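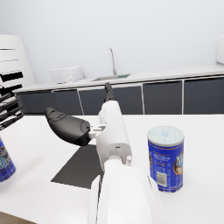 *Figure 5. Rendered view, white arm with black gripper finger, back counter behind.*

## 4.2 Setting the Water Hardness Level

The Gromex countertop dishwasher leaves the factory set to level 3. Set the level again after moving the appliance to a different water supply.

1. Dip one test strip in cold tap water for one second. Shake off the excess and wait 40 seconds.
2. Compare the strip with the color chart on the pouch and note the level (1 to 5).
3. Close the door and switch the appliance on.
4. Hold **Program** and **Delay** together until the display shows `H`.
5. Press **Delay** until the display shows the required level.
6. Press **Start** to save. The display returns to the last program used.

**Note:** If no button is pressed for 40 seconds, the appliance leaves the menu and keeps the old setting.

**Note:** At level 1 the softener is off and the salt indicator stays dark. Salt is not required.

**CAUTION:** Use coarse dishwasher salt only. Table salt can block the softener. Never put detergent in the salt container.

After filling the salt container, wipe up spilled grains and run the Rinse program (28 minutes) with the racks empty. The salt indicator may stay lit for several cycles after filling. For fault codes `H1` and `H2`, see Section 7.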